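Wire hangers, keep or chuck?
Jindine Home Forum > Laundry & Wardrobes

skendton34
Posted 1 October 2018
Moving in with my partner, we've got 100 odd wire hangers between us, mostly from the dry cleaners. Colour all over the place. He wants to bin the lot and buy wooden. I say keep. Elastic waist stuff is the sticking point, trackies, shorts etc, slides straight off or goes baggy on the ends. Folding over the bar any better?

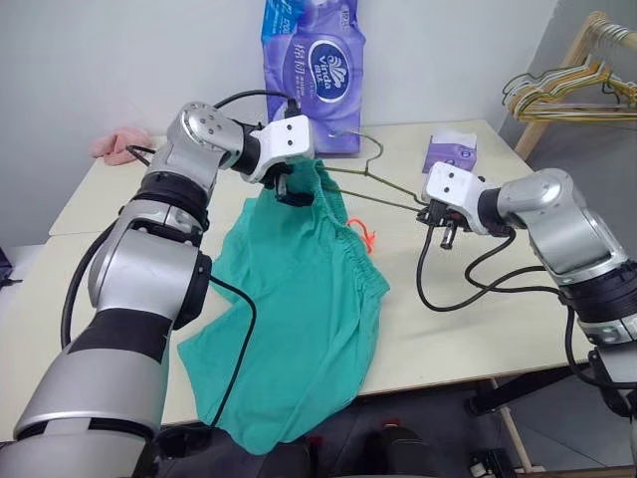
verbruggen_v
Over the bar, always. Never by the waistband, elastic's stuffed by July. Lay it flat first, smooth teh legs, then slide the hanger in.

ciscombe
Disagree. Bar on a wire one is too thin, leaves a crease right across the knee. Elastic waist goes in a drawer, rolled. Done.

verbruggen_v
Only creases if you leave it for months. Bit of old towel round the bar fixes it.

ciscombe
Who's got time to wrap 100 hangers??

skendton34
not me lol. Might do 2 and see. Drawers are full already so rolling's out for now

mags3000
Ask your dry cleaner, mine takes the wire ones back. Saves the recyling bin. Keep a few for the garage tho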